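Vetano Gripper Safety Check Pack
Last updated: 16 April 2019

The Vetano pack is a set of written checks for mobile robots with parallel grippers, run in simulation before a robot is cleared for a furnished room. It comes with 22 check sheets, the Tallell room files and a results log. Sheets 1 to 6 deal with the gripper at rest. 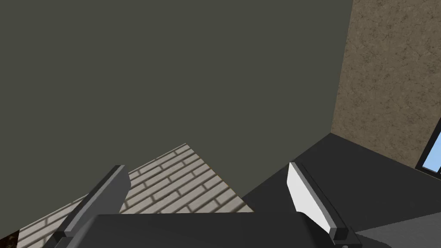

Gripper near an inside corner, fingers apart.

The log records finger opening, palm height and distance to the nearest wall at every stop. A run needs 500 logged stops to count. Stops made after a manual reset are left out.

Floor items come next. Approach speed is capped on the sheet, and the cap applies from the moment an item is inside the marked zone.
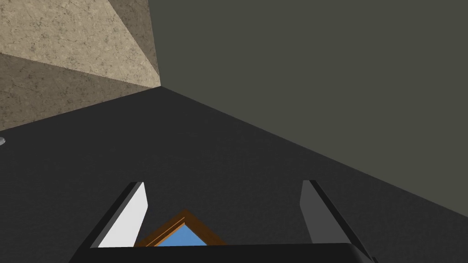 If the item leaves the camera view, the arm holds until the operator confirms. Holds longer than 18 seconds are logged as faults.

Two-arm work has its own sheets. One arm is named lead and the other waits.

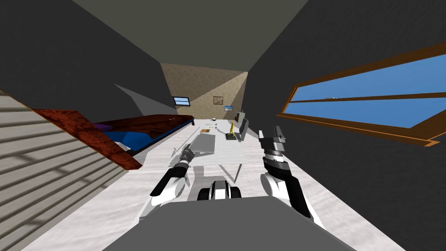 Clearance is set for each arm separately. Enter the lead arm first, then the waiting arm. With one gripper low beside a flat tray and the other raised off the surface, use the tray edge as the reference for the low one and leave the raised one on the default. Save before switching leads.

The pack runs on any Irkau controller with over 3,000 free log lines. Older controllers need the November update.
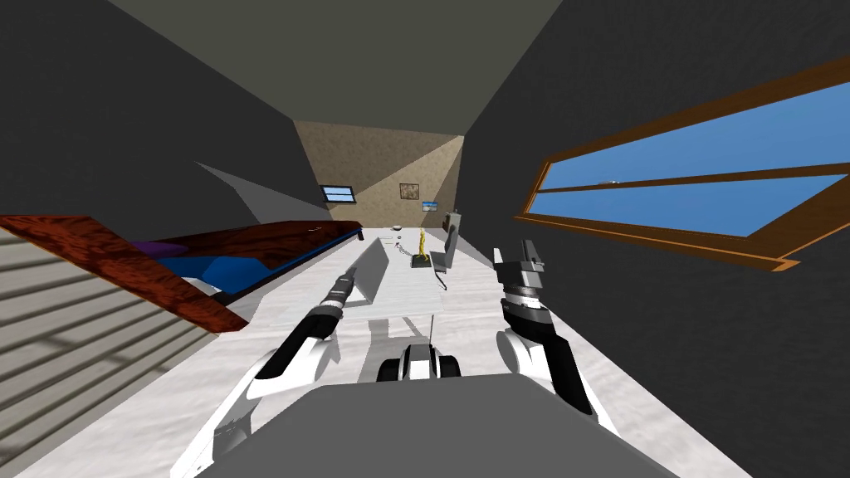

Ekinci wrote to us that the waiting-arm rule was too strict for short moves, and asked for a lower limit on sheet 14. We have kept the rule and added a short-move option, off by default.

Contact Vetano sales and support | © 2019 Vetano | Back to top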